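How a Robot Arm Learns From Examples

Chapter 4: Gathering the Examples

A robot arm does not start out knowing what a cup is. It has motors, joints and a gripper, and it has a computer that tells the motors how far to turn. To make the computer choose good turns, people give it examples. An example is one complete try at a job, recorded from start to finish. Engineers call it an episode.

At the Halstead workshop, the job for this chapter is a kitchen job. The arm must reach for a colander on a table with other kitchen things on it. Before any recording begins, Oksana Stelmakh sets the table. She works from a list called the layout sheet, which says what goes on the table and where.
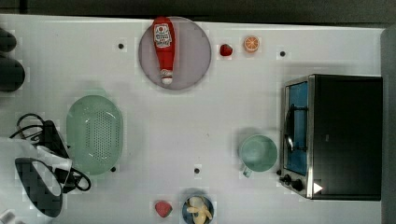
Each layout gets a number. The number is saved with every episode made on that layout, so that anyone can look it up later. If an object is bumped during a try, it goes back to its place before the next one starts.

What gets recorded

Two kinds of information are saved in each episode. The first kind is pictures from the cameras. The second kind is numbers from the arm: the angle of every joint and how wide the gripper is open. The computer saves a fresh set of numbers 30 times every second.

The pictures and the numbers must match in time. If the pictures run late, the computer will learn that the gripper should close after it has already moved past the object. Kipchumba Makokha checks the timing each morning at 8:30 and writes the result in a log.
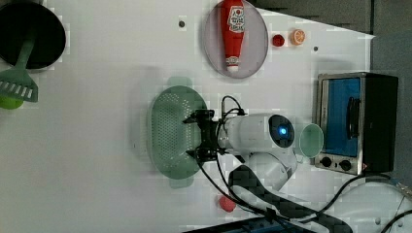 Who moves the arm while the examples are being made?
A person does. The person holds a controller, and the arm copies the movements of that person's hand. This is called teleoperation, which means "operating from a distance." The distance can be very small. At Halstead, the operator sits one step from the table.

The operators follow these rules during an episode:

1. Start with the arm in its home position.

2. Move at a steady speed. Long pauses are hard for the computer to learn from.

3. If the grip slips, try again in the same episode. A recovery is a useful example too.

4. Press the stop key when the job is done, and keep the controller still until the light on the screen changes.
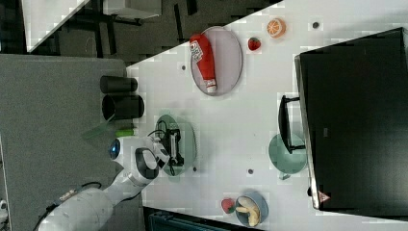

Why one example is not enough

Suppose the computer saw only one episode. It could copy that episode exactly, and the copy would work only if every object stayed in exactly the same place. Move the colander the width of your thumb and the gripper might close on air.

With many episodes, the computer can find what they have in common. The starting place changes, the light changes, and the operators have different habits. Merle Sutcliffe approaches objects from the side — Osvaldo Queiroz prefers to come straight down. Both ways are kept.

The plan for the kitchen job is 4,000 episodes. By the end of January the team had 312.

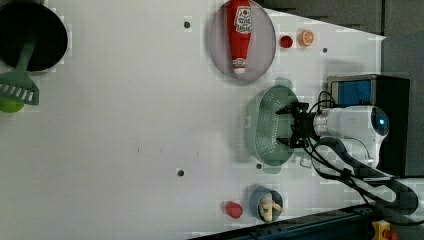

Extra objects on the table are called distractors. They are not part of the job, but the computer has to learn to leave them alone. The ketchup bottle lying on its plate is a distractor when the job is the colander, and so is the slotted spatula across the frying pan. In a different job, the spatula could be the target and the colander would be the distractor. The computer is told which by a short sentence stored with the episode, such as "pick up the colander."

Sorting the episodes

Not every episode is kept for training. Elibariki Langat plays each one back and gives it a mark: keep, repair or remove. An episode is removed if a camera stopped or if the wrong sentence was stored with it. An episode marked "repair" usually has extra seconds at the start, and these are trimmed off.

Words to know

Episode — one recorded try at a job.
Layout — the arrangement of objects on the table.
Distractor — an object that is not part of the job.
Teleoperation — moving a machine from a distance by using a controller.

Next: Chapter 5, Training the Computer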